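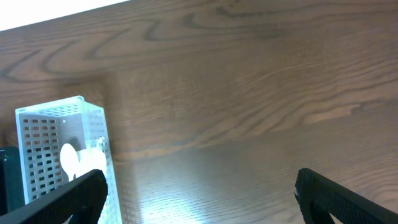 Fri 25 December

Quiet day, so I finally had a proper go at the mortgage overpayment sheet. Yes, on the holiday. Dinner wasn't until four and I'd been itching to get at it all week.

Started with the Amthorpe loan file because it's the cleanest one we have. 3484 rows, one per monthly payment, and the old sheet had been rounding the interest on every single row before carrying it forward. I pulled the rounding out and only round at the end now, and the final balances line up with the lender's statements on all but 19 rows. Those 19 all sit right after a rate change, so my guess is the new rate kicks in mid-month and we're applying it from the first. Haven't fixed that yet!

Then the fun part — what happens if someone throws in an extra 50 a month? I ran it on the Werkgate test case (fixed rate, long term, nothing weird) and it took some nine months off the end. Less than I'd hoped, but it's a small payment on a big loan, so fair enough. Ran it again with the extra going in as one lump every July and the result was slightly worse, as you'd expect when the money shows up later.

The Clusholm file is a mess. Whoever exported it put the early repayment fee in the same column as the regular fees, and I can't tell them apart without the original offer letters. I've left it out of the averages for now, please don't add it back in until we've split that column. I colored the tab orange so it's hard to miss.

Also tried the Huaranga script for pulling rates automatically. It ran, then stopped with a date error, then ran fine when I changed nothing at all. I don't trust it. Typing them in by hand until I've read through the thing properly.

To do: mid-month rate changes, offer letters for Clusholm, and check whether the offset accounts use daily interest or monthly — I keep forgetting which.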